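About the Zoda Group

Zoda is a research group of five people in Ernadbridge. We work on two-arm robots that learn household jobs by copying people: tidying baskets, moving bins, handling cloth. The group was started by Shengli Dong and Fiorella Costa, who had shared an office at an earlier job and wanted to work on one question for longer than a grant usually allows.

What we study

Our question is how much a robot gains from having more than one view of its own work. A camera fixed over a table sees the whole layout but loses detail where a gripper covers the thing it is holding. A camera at the wrist moves with the arm and sees the contact up close, but it has no idea what is going on at the far side of the table. Most groups feed both views to the controller at all times. We train it to decide, moment by moment, how much weight each view should get.

We call the method Mudgate, after the street where we had our first room. During training we blank out one view at random for short stretches, so the controller has to manage with what is left. A small gating network then learns which view was the more useful at each step. Muchen Feng wrote the first version and still looks after the code.

What we have found so far

Our main study used 2,000 demonstrations, all recorded by people steering the arms by hand. We held back 400 of them for testing. The controller trained with Mudgate made fewer bad grasps on thin rims and handles than the same controller trained without it. On flat cloth we saw no difference - we think the wrist view is too close to be of much help there. We published both results, and Wenjie Bai is now working on the cloth problem separately.

The gate also behaves in a way we did not plan for. It leans on the fixed view while an arm travels and shifts to the wrist view shortly before contact. We did not build that in, and we are careful about reading too much into it until we have tried it on a second set of arms.

The workcell

Both arms share one rail, and the table cover has a leaf and flower pattern. We prefer a busy background to a plain one, as homes are rarely plain. Baskets and bins make up most of the current work. 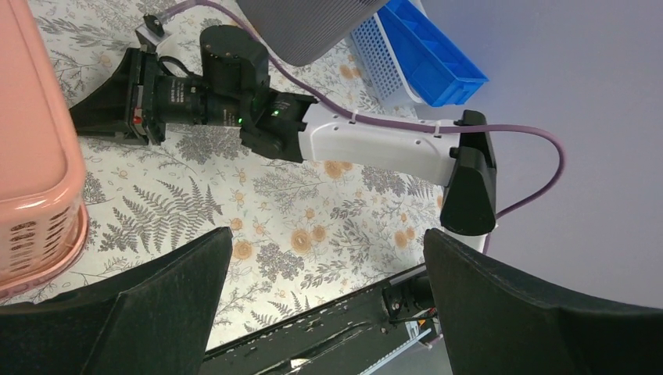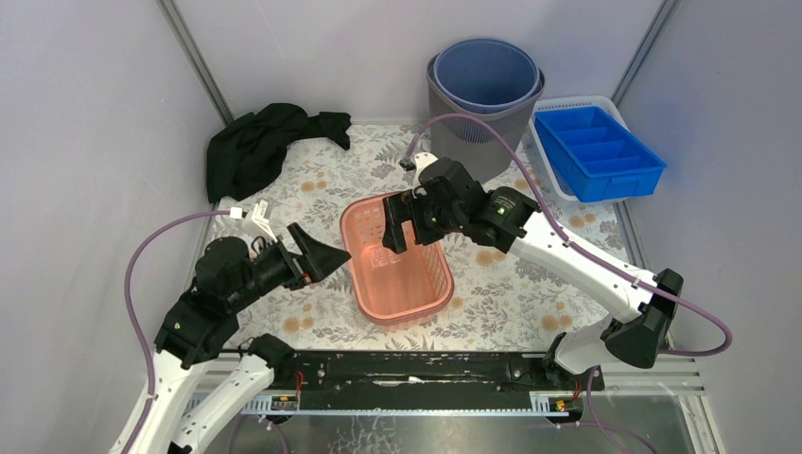
Each new operator records 40 practice runs before anything they do goes into the training set. Lingyun Lu runs that training and also checks every recording for dropped video. She keeps a written log of rejected runs with the cause of each one, and we share the log along with the data.

Working with us

We take on 2 visiting students each year, starting in June. No robotics background is needed, but you should be able to write and debug your own code. Send a short letter saying what you would like to work on, addressed to Fiorella Costa. Groups who want to test Mudgate on their own arms can ask for the training code and the full set of recordings.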